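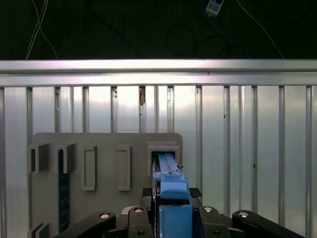
Finished the second reading of the Sellham firearms storage proposal over breakfast and made notes for the consultation. The draft would require every certificate holder to keep ammunition in a separate locked container, fixed to a wall or floor, and would raise the inspection fee from 18 pounds to 40. The wording on fixings is weak. Clause 6 says "suitably mounted" and gives no load figure. A blue part pushed into a rectangular slot in a grey mounting panel could be called suitably mounted, and so could a steel box on four anchor bolts, and the clause as drafted does not separate the two.

Checked it against the Devik rules, which are clearer. They set a pull test and name the wall types. Plasterboard is excluded. I copied the table into the back of the notebook.

We use cookies to remember your settings. Accept / Manage choices

Public session at seven in the evening. The hall was full by ten to. Most of the questions were about cost, with two on what happens to tenants who may not drill. The answer was that guidance would follow. The fine for a first breach stays at up to 1,000 pounds.

The Schnyder cabinet fits the dimensions in Annex B. The Tastberg one is 44 mm too shallow for the inner box, and mine is the Tastberg. Will measure again with the shelf out before I write that in the response.

Responses close at the end of July. Still to do: redraft the paragraph on clause 6, find the old fee schedule, ask for the inspection numbers by district.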